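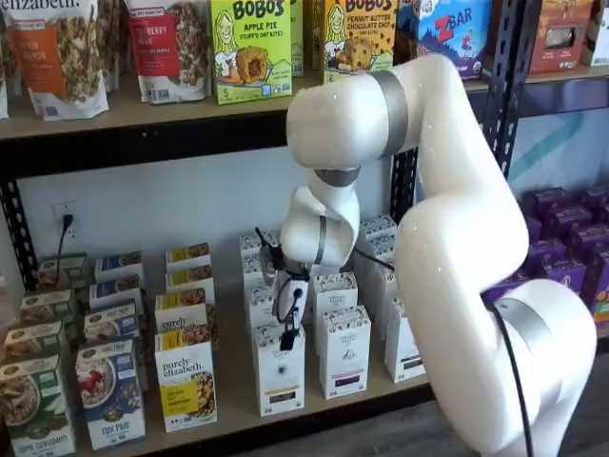 By Boglárka Dudás
2020-05-01

The first thing the data lead at Naltska wants to know is whether I have ever worked in a grocery store. I have not. She seems disappointed. "The good ones have," she says. "They know how to face a shelf. Everybody else just puts boxes down."

Her name is Ní Mhurchú, and she goes by the surname alone, at work and apparently everywhere else. Her job is to collect examples. A person steers a robot arm to a carton, picks it up, moves it, lets go, and the whole business is recorded from beginning to end. Then the person does it again. The recordings go to a learning system that is supposed to watch enough of them to get the idea.

How many is enough? "I used to say 2000," she says. "I said it in a meeting, with confidence. We are at 2795, and I've stopped giving numbers in meetings."

Naltska calls the project Sorninwood, after a street where one of the founders once rented an apartment. The aim is an arm that can tidy and restock a store shelf, and the practice shelves carry what a real one might: granola in pouches, cereal, snack bars, a great many boxes of crackers. I ask who picked the products. Ní Mhurchú says she did, on her own credit card, at a supermarket where the cashier asked if she was expecting snow.

"I wanted things that are annoying in different ways," she says. "A box is polite. It has corners. A pouch has opinions. You grab it at the top and the granola all goes to the bottom, and now you're holding a different object from the one you reached for."

White cartons bother her the most. Stand several together and the edges start to run into each other, for the cameras and, by late afternoon, for the people as well. She has watched an experienced operator spend most of a minute lining up on a carton and then close on the one next to it. That recording was kept. It was labeled as a failure and filed with the other failures, which she speaks of more fondly than the successes.

"If you only show it perfect grabs, it thinks the world is made of perfect grabs," she says. "Then it's off by the width of a finger and it has no idea what to do with itself. I want the fumbles. I want the ones where you miss, back up, say a word, and come in again. The word isn't recorded. I checked."

An operator's session runs two hours, and after that she makes them stop whether they feel fine or not. Tired people get smooth, she says, in a bad way. They find one path to the shelf that works and take it every time, and she ends up with an afternoon of what is more or less the same recording. Between recordings the shelf gets changed by hand. Cartons are turned a little, or pushed back, or brought up to the edge. There's a printed sheet that says how, because people asked to be random will, in her experience, put everything back where they found it.

I got my turn after lunch. Steering the arm is like writing your name with your foot, if your foot were larger than you and belonged to your employer. My first attempt closed on air. My second nudged a carton. On the fifth I picked one up, held it for a while, and could not think of what to do next.

"Put it down," said Ní Mhurchú, from behind me. I put it down. She told me it was a useful example and didn't say of what.
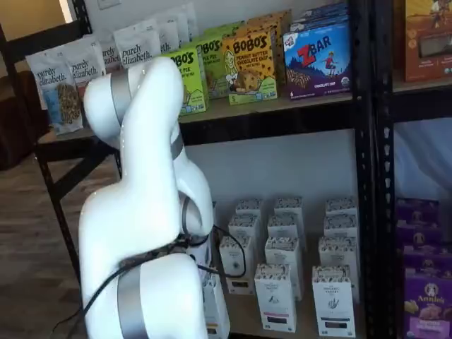
The trouble with the lower shelf

Reaching the top shelf is easy, or at least it's easy to explain. Reaching the lower one means bringing the arm up, over and down, with a shelf overhead and other products on both sides. Operators hate it. When they were allowed to choose, back in March, they chose the top shelf so often that the system got decent at granola and hopeless at everything beneath it. Now the sheet decides.

Cliretberg, the company that may eventually want all this, sent a visitor that same month. He watched for a morning and asked when it would be finished. Ní Mhurchú asked him how long it took to train a new stock clerk.

"He said a couple of days," she says. "So I asked how long it takes if the clerk has never seen a box." He wrote that down, she says, and then he asked if he could have some of the crackers.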